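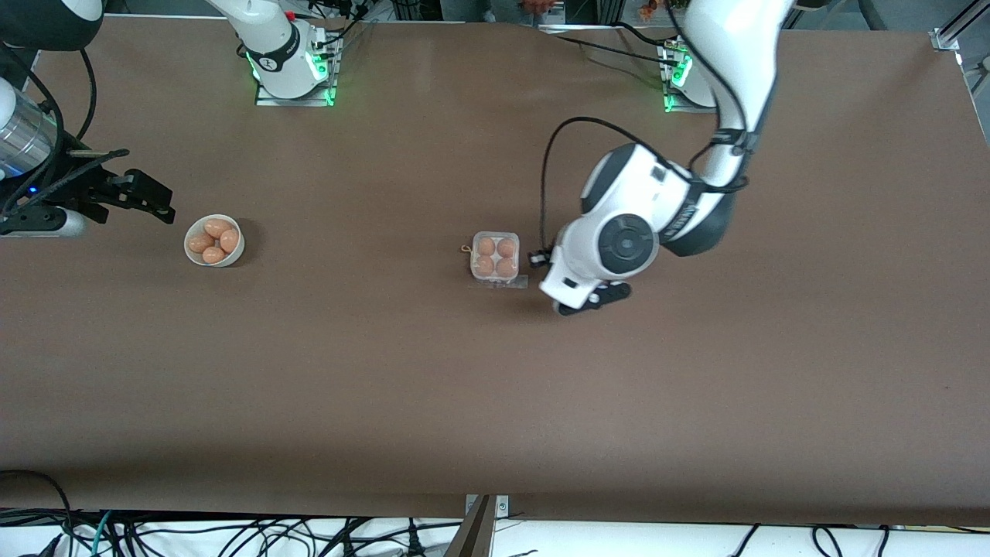

El precio del brazo es lo que menos me preocupa de un presupuesto de automatización. Viene en la primera línea, con dos decimales, y cualquiera puede compararlo con el del proveedor de al lado. Lo que descuadra las cuentas son las líneas que faltan.

En Faltel pedimos dos ofertas para una célula de envasado de alimentos con dos brazos. La de Prosser ocupaba 13 páginas y la de Ilby, 2. La segunda era más barata y estuvimos a punto de firmarla. Morfudd Eynon, que lleva las compras, preguntó entonces cuánto costaba cambiar los dedos de una pinza. Ilby no lo tenía calculado. Tampoco figuraban las mangueras, los conectores de repuesto ni las horas de ajuste cada vez que cambia el formato del envase.

Con producto frágil esas horas pesan mucho. Un huevo no tiene siempre el mismo tamaño, y una tapa de plástico fino se dobla si la pinza llega un poco desviada. Cada variante hay que probarla, y alguien cobra por probarla. En nuestras cuentas, el equipo supone aproximadamente el 68 % del gasto del primer año. El resto es montaje, cableado, formación y producto roto.

Mi propuesta es sencilla: que ninguna empresa mediana apruebe una compra así sin una partida de puesta en marcha separada y con responsable. También defiendo alquilar antes de comprar, aunque la cuota parezca cara. Un alquiler hasta mayo enseña más sobre los costes propios que cualquier demostración en casa del fabricante.

Se me dirá que así se retrasan las decisiones. Es verdad, y en nuestro caso el retraso ha molestado a producción. Pero una célula parada por falta de un recambio que no se presupuestó también retrasa, y además ya está pagada. La oferta revisada de Ilby llegó el 8 de marzo. Sigue siendo la más barata, por bastante menos.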